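How to Plan a Morning Bird Walk and Keep a Useful List

A bird walk needs very little planning if all you want is fresh air. If you want to come home with a list you can compare to next year's, it takes a bit more. The steps below are the ones I use on the Terngate loop, but they will work on almost any trail with some tree cover and a bit of water.

Pick the route the night before

Look at a trail map and find where the habitat changes. The edge between woods and open brush usually holds more birds than the middle of either one. On the Terngate loop, the first mile is oak woodland, then the trail drops to a creek and comes out in scrub. I plan to be at the creek crossing while the sun is still low.

Short routes are fine. Two miles walked slowly will give you a better list than six miles at hiking pace. If the trail has more than one parking area, start at the one that puts the sun behind you on the way out. Going into the glare, every bird is a dark shape.

Pack light and pack early

Bring binoculars, water, a hat, a pencil and a small notebook. A pencil writes on damp paper and a pen often won't. Put the field guide somewhere you can reach without taking the bag off your shoulder. Keep snacks out of crinkly wrappers.

Check that the binoculars are set for your eyes before you leave. Cover the right lens and focus with the center wheel on something across the street. Then cover the left lens and use the ring on the right eyepiece to sharpen the same thing. Most pairs have that ring on the right, but look at yours.
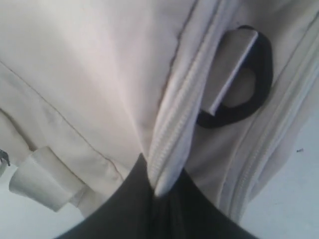 Etenesh Dinsa wrote to say that she sets hers the same way but puts a strip of masking tape over the ring afterward, as it moves every time she pulls the binoculars out. She also asked what time to start in June. I'd be at the trailhead by 5:30 a.m. and expect the singing to fall off by nine.

Tape is a good idea. A pencil mark across the ring works too.

Stop more than you walk

Choose your stopping points and stand at each one for five minutes. For the first two minutes, just listen. Don't raise the binoculars at every sound. Try to sort out how many different voices there are and which direction each one comes from. After that, start looking.

When you see a bird, keep your eyes on it and bring the binoculars up to your face. Looking down to find the eyepieces is how most birds get lost. Note the size against a bird you know, then the bill, then any bars on the wing or a ring at the eye. Color comes last, because shade and early light change it a lot.

Vireos are good practice. They move more slowly than warblers and sing over and over from thick cover. You may stand in front of the same bush for ten minutes before one shows itself. Don't play recordings to pull them out, especially in nesting season.

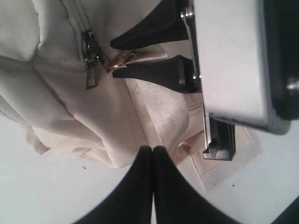 Write things down at each stop. If you wait until you're back at the car you will forget the common birds and guess at the numbers. I draw a line across the page for every stop and put the time next to it. Heard-only birds get an H. Anything I'm unsure of gets a question mark, and the question mark stays there unless I see the bird again.

For flocks, count ten birds, see how much space they take up, and work out how many of those blocks fit in the flock.

At home

Copy the list out the same day, while you can still read your handwriting. Include the start and end times, the distance, the weather, and how many people were with you. A list with no effort recorded is hard to compare with anything later.

Kobina Owusu has kept his Truvham creek lists this way for years and files them by month, with every June together, every July together and so on. I copied that from him. It makes it easy to see when the first flycatchers show up, and which stops have gone quiet. My own third stop has had no towhees for two springs now, so I plan to move it down the hill a little, closer to the water.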